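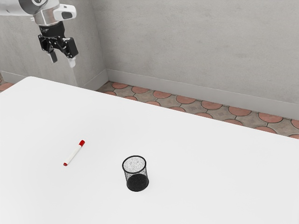

Figure 6.1 A gripper with its two fingers open over a white table.

Chapter 6
Office Supplies and Small Purchases

Every business buys things it does not sell. A bakery sells bread, but it also uses receipt paper, cleaning cloths, and pens. A dental office sells no goods at all, yet it can go through several boxes of printer paper in a month. Accountants call these items supplies. Each one costs little, and for that reason many owners pay them no attention until the end of the year, when the total turns out larger than expected.

In Chapter 5 you recorded inventory, the goods a business holds for sale. This chapter deals with supplies, which are held for use. The difference depends on the business and not on the item. A pencil on the shelf of a stationery store is inventory. The pencil the clerk uses to mark prices is a supply. If the clerk takes a pencil from the shelf and starts writing with it, an item of inventory has become a supply, and the books should show the change.

After reading this chapter, you should be able to:
Tell supplies apart from inventory and equipment.
Record a purchase of supplies for cash or on account.
Make the adjusting entry for supplies used during a period.
Set up and balance a petty cash fund.

Opening Case: The Supply Closet at Peder

Peder is a small firm that repairs and tunes pianos. When Cosmin Căpraru took over as office manager, the firm had no record of its supplies. Anyone who needed something bought it and turned in a receipt. Felt strips, envelopes, labels, and coffee filters all went into one expense account called General.

In December, Căpraru opened the supply closet and listed what was in it. He found enough envelopes to last 4 years and no printer toner. Two employees had each been ordering labels from a different seller, Saliba and Famby, without knowing about the other. The prices were not the same. Saliba charged less per roll but added a delivery fee to every order, so the small orders Peder placed there cost more in the end.

Căpraru made three changes. He gave supplies their own account in the ledger. He asked that all orders go through one person. And he began a count on the last working day of each month, which took him roughly 15 minutes. By spring the firm could say what it had spent on supplies, what it had used, and what was still on hand.

Keep this case in mind as you read. We will return to it in Section 6.4, where you will prepare Peder's adjusting entries.

Supplies on Hand and Supplies Used

When a business buys supplies, it has gained something of value. Until they are used, supplies are an asset. As they are used, their cost becomes an expense. Very few businesses record this each time someone takes an envelope. They wait until the end of the period, count what is left, and make one entry for the difference.

Suppose a company starts the month with $60 of supplies and buys another $150. At the end of the month a count shows $40 on hand. The cost of supplies used is $60 plus $150 minus $40, or $170. The company debits Supplies Expense for $170 and credits Supplies for the same amount. The Supplies account then shows a balance of $40, which agrees with the count.

Items that last for years, such as a desk or a copier, are equipment and are handled in Chapter 9. Some items fall between the two groups. A pencil cup may stay in use for a long time, but it costs so little that tracking it as equipment would be a waste of effort. Most businesses set a dollar limit and treat anything below it as a supply or as an expense right away.
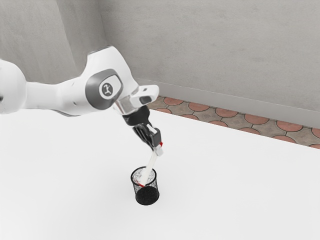

6.1 Recording the Purchase

Supplies may be bought for cash or on account. In both cases the debit is to Supplies. The credit is to Cash if payment is made at once, or to Accounts Payable if the seller sends a bill. Prallolo, a framing shop, buys $85 of tape and wrapping paper on account. The entry is a debit to Supplies of $85 and a credit to Accounts Payable of $85. When Prallolo pays the bill, it debits Accounts Payable and credits Cash. The Supplies account is not touched a second time.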